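Walk-through checklist, Haugen building, ground floor and stairs
14 August 2018
Walked by Bianka Rácz, comments typed up by me, Tamás Csizmadia

Thanks to everyone who shifted boxes before we came by – it made the whole morning go faster, and I know the hallway was a real job after the July delivery.

## Exits and stairs

- [x] Front door opens fully and closes on its own
- [x] Stair lights working, both landings
- [ ] Rear exit clear. A pallet from Fekberg was sitting 60 cm from the door, and we'd like a full 100 cm please. I know it's heavy, so ask for a hand and don't drag it by yourself.

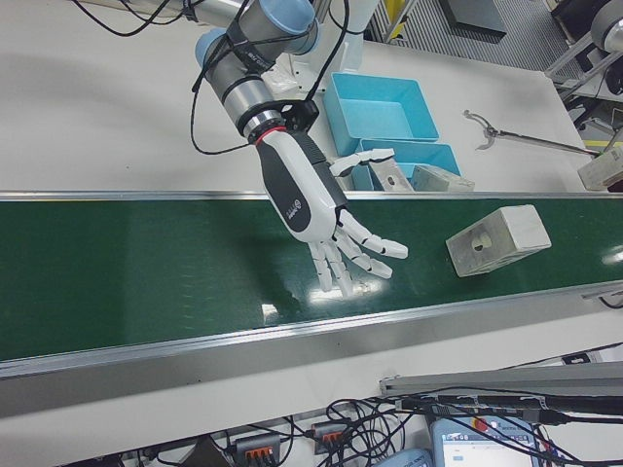
- [x] Handrail tight. Bianka gave it a good shake and was pleased, as it used to wobble something awful at the bottom.
- [ ] Stair treads. The strip on step 9 is lifting at the left corner. I've pressed it down for now, but it needs proper glue, and could whoever does it check the neighbouring steps as well?

## Fire gear

- [x] Extinguishers on their hooks, tags in date
- [ ] Extinguisher sign by the kitchen has faded nearly to white. New one ordered through Allari.
- [x] Fire blanket in its pouch

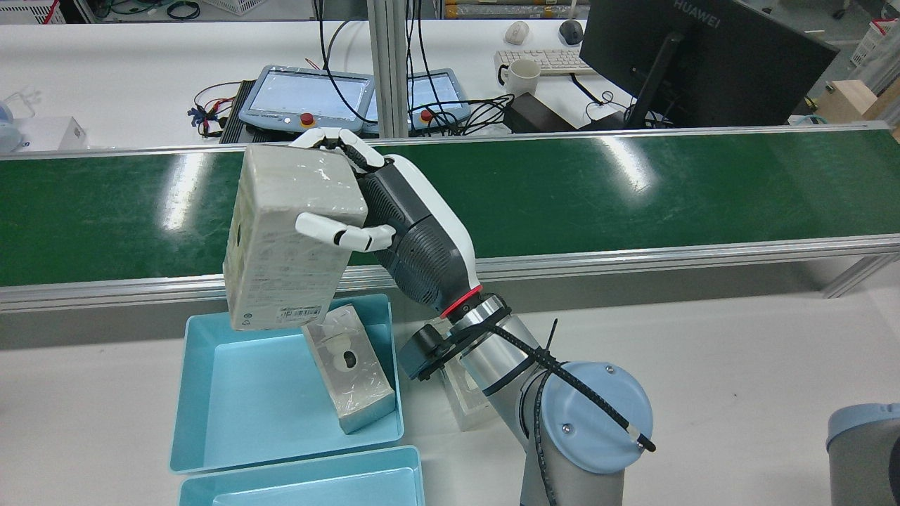

- [x] Alarm test heard upstairs and down (and next door too, sorry about that!)
- [ ] Floor plan by the entrance still shows the old wall. Hullau have the new drawing and promised me a colour copy, so I'll chase them.

## Kitchen and washroom

- [x] Kettle and toaster cords sound
- [ ] Fridge seal is coming away along the bottom. It's no great danger, but it drips, and the tiles get slippery there.
- [x] Hot tap not scalding
- [ ] First aid kit is short 2 rolls of tape and all the small bandages. Please do write it in the book when you take something, even if it's only a paper cut.

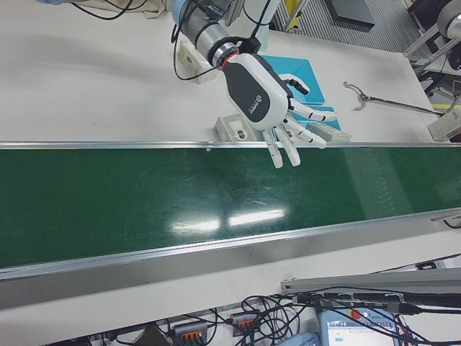
## To finish before the next walk

1. Pallet moved – Tamás
2. Stair strip glued – Bianka
3. First aid kit topped up – Tamás
4. Fridge seal, get a price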